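Cerau Brings Back Its Disc and Lens Care Day, and You're Invited

FOR IMMEDIATE RELEASE
November 15, 2019

Got a shelf full of old CDs that skip on the best song? So do I, and I run a repair shop, so I have no excuse. My name is Clodagh Sheehan and I look after the workshop at Cerau, the little fix-it place on the corner by the Notov bakery. I'm so happy to say that our Disc and Lens Care Day is coming back, and this time we're doing it properly, with real tables and everything!

We tried it out in June and figured maybe a couple dozen people would wander in. We got around 200 (and we ran out of coffee before ten). People brought wedding DVDs, language courses, a whole box of polka records that we had to send over to Emanuel Lungu at Jitaru, who knows vinyl far better than I do. One lady sat down with her late husband's jazz discs and stayed until we closed.

So what do you do when you come? You grab a seat, you get a soft gray cloth to lay out in front of you, and you work on your own stuff at your own speed. Ekaette Edet will be going from table to table showing how to wipe a disc, from the middle straight out to the edge, never in circles. I did circles for twenty years. Bring eyeglasses too, and camera filters, and that phone screen you've been rubbing on your sweater.

Sioned Gronow is teaching the part I like most, which is cloth care. A cloth full of grit will scratch whatever you rub with it, so she'll show you how to rinse one, twist it out gently and dry it flat. She has strong feelings about fabric softener (don't).

It costs $5 at the door and kids get in free with a grown-up. Doors open at 10 on the first Saturday of next month and we go until 4. There's room for 290 over the whole day, and you can put your name down at the counter or just show up and take your chances. Terklow is giving us the cloths, and you keep yours. Please limit yourself to six discs at a time so the line keeps moving. You can always get back in it!

Questions, or a really weird disc you want to warn us about? Ask for me or Kedir Lemma at the Cerau front counter, any day but Monday. 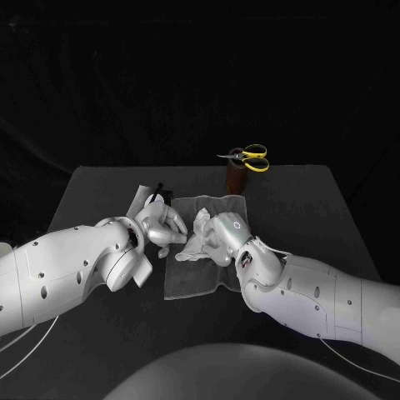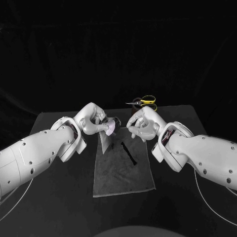
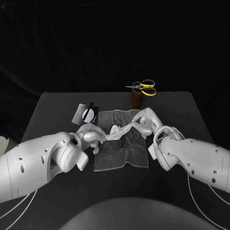

Gray cloth down on the table, with the tissue, the disc and the twisted white cloth.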